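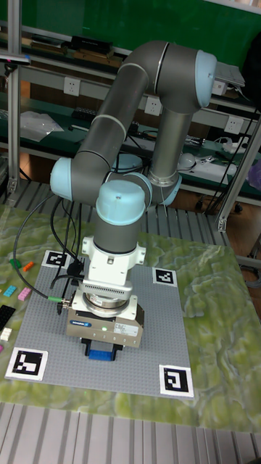

Trornerau Building Collection
Gallery: The Baseplate Table

The Trornerau Building Collection holds studded bricks, plates and baseplates, together with the tables on which they are used. This page is concerned with the table in the Gillies Room and with the grey baseplate that is laid out on it. It forms part of the gallery series on working surfaces, which was prepared by Ginette Texier and Pascal Pruvost for readers who know the collection mainly through its printed catalogue.

The notes are short and may be read in any order. Readers who wish to see the table for themselves will find the visiting arrangements towards the end of the page.

The baseplate

The baseplate is square, grey and studded across its surface. It is laid flat on the table and takes up the central part of the top, so that a margin of the patterned surface remains around it. Grey was chosen for the Gillies Room in preference to the green plates kept in the main store, which proved difficult to tell apart from the table beneath them.

Large baseplates are stored flat. A plate that has been kept upright for any length of time may develop a slight bow, and a bowed plate will rock when a brick is pressed on near one corner. Plates found to be bowed are moved to the handling collection, where they are still of use to younger visitors.

The corners

A printed square in black and white lies at each corner of the baseplate. The patterns differ from one another, and the square at the bottom left is larger than the rest. The studs beneath the squares are not available for building, and layouts prepared for this table take account of the space they occupy.

The squares are to be left in place when the table is cleaned. Staff who notice that one has lifted or become creased should report it to Aurélien Masson and should not attempt to press it flat.

The table surface

The tabletop has a marbled pattern in green with paler tones, resembling the relief colouring of an atlas. It is frequently taken for a map. The collection has received a number of letters proposing a location, and Rüdiger Petersen has replied to each of them that no particular country is shown.

The pattern was selected when the room was refurnished. Several plain surfaces were considered at the same time, among them a cream and a dark grey. The plain cream showed every mark, and the dark grey made the edge of the baseplate hard to find. The present surface has worn well. It should be wiped with a damp cloth only, and polish must not be used on it, as a polished top allows the baseplate to slide.

The blue brick

Blue is the colour most often requested in the Gillies Room. It stands out clearly from the grey of the plate and does not disappear against the green of the table, as some of the other colours in the tray are inclined to do. Yellow is a satisfactory alternative on the plate itself but is easily overlooked if it falls on to the patterned top.

The working tray for the room holds up to 500 pieces, sorted by colour. Blue bricks are kept in the compartment nearest the front. Pieces that have lost their grip are removed from the tray during the January check and are replaced from the reserve drawers.
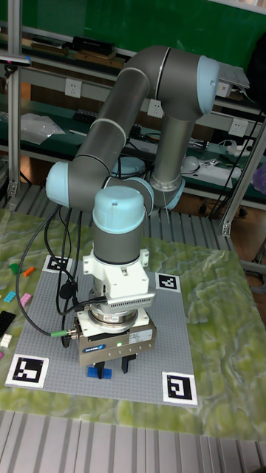

A small brick is placed in two stages. It is first brought to rest squarely on the studs, without pressure, so that its edges can be compared with the rows on either side. It is then pressed down evenly until it is seated. When the two stages are run together the brick will often catch on one side, and the usual response, which is to push harder on the raised end, marks the studs underneath.

Visitors who are new to the collection are surprised by how much attention is given to a single brick. On a large plate, however, the first brick decides the position of everything that follows. An error of one stud at the beginning of a long wall is still an error of one stud at the end of it, and by that time it may be necessary to lift the entire course.

Counting from the edge

The catalogue gives positions on the baseplate by row and column, counted from the bottom left. The same convention is used on the layout sheets supplied in the room. A position written as 12, 20 is therefore found by counting 12 studs to the right and 20 studs away from the near edge. Studs that lie beneath a corner square are included in the count.

Killian Tanguy, who drew up the sheets, has provided a card ruler marked at every tenth stud for use on the longer rows. The ruler is kept in the table drawer. It should be laid beside the row being counted and taken away before building begins, as it is thick enough to lift the edge of a plate if it slips underneath.

Layouts prepared for this table

The following layouts were drawn up for the Gillies Room. Copies are available at the desk.

Sturner wall. A single straight wall in one colour, with a return at each end. Recommended as a first exercise.

Nasska steps. A rising flight built in from the right-hand side of the plate. Two colours are needed, of which one should be blue.

Open court. Four low walls around an empty middle. The gateway may be placed on any side, provided that the corners are left clear.

Scattered bricks. Single bricks set at given positions, with no two touching. This is a counting exercise and is less simple than its sheet suggests.

Each sheet lists the pieces required. Builders are asked to take these from the tray before starting and to set them out on the table beside the plate, in the order in which they will be used.

Removing bricks

Bricks should be lifted from one end with a slight rocking movement. A brick that resists should be left for a member of staff. Knives, rulers and coins must not be used as levers. The scratches they leave on a grey plate are pale and cannot be polished out, and several plates in the reserve store have been withdrawn from display on this account.

Single bricks are the most troublesome to remove, as there is little to hold. It is permissible to attach a longer brick on top of a small one and to lift the two together. They should then be separated over the tray.

Care and cleaning

Dust gathers between the studs and is best removed with a soft, wide brush worked along the rows in one direction and then across them. Baseplates are washed once a year in lukewarm water with a little mild soap, rinsed, and left to dry face down on a clean towel. They are not to be dried on a radiator or in direct sun. The printed corner squares are detached by Mr Masson before washing and are refitted by him afterwards.

Loose bricks are washed in a net bag. Blue and grey bricks may be washed together. Older white bricks are washed separately and dried in the dark, as they are prone to yellowing.

Visiting the Gillies Room

The room is open to visitors from 10 in the morning. Groups should write in advance, stating the number of people attending and whether any layout sheets will be required. Coats and bags are left at the desk. Drinks may not be brought to the table.

Visitors are welcome to look closely at the baseplate and to read the layout sheets before choosing one. Building takes place under the supervision of a member of staff. Finished layouts remain on the plate until the end of the session and are then dismantled, with the bricks returned to their compartments in the tray.

Sketching is permitted in pencil. Squared paper is available at the desk without charge, ruled to match the spacing of the studs, and many visitors find it helpful to plan a layout on paper beforehand.

Use of the gallery

Pictures from this page may be reproduced in school and college material, provided that the Trornerau Building Collection is named. Requests for other uses should be addressed in writing to Ms Texier. Enquiries about the layout sheets should be addressed to Mr Tanguy, and corrections to the catalogue entries to Mr Petersen.

Other pages in this series: Sorting Trays and Drawers; Plates of the Main Store; Tables for Younger Visitors.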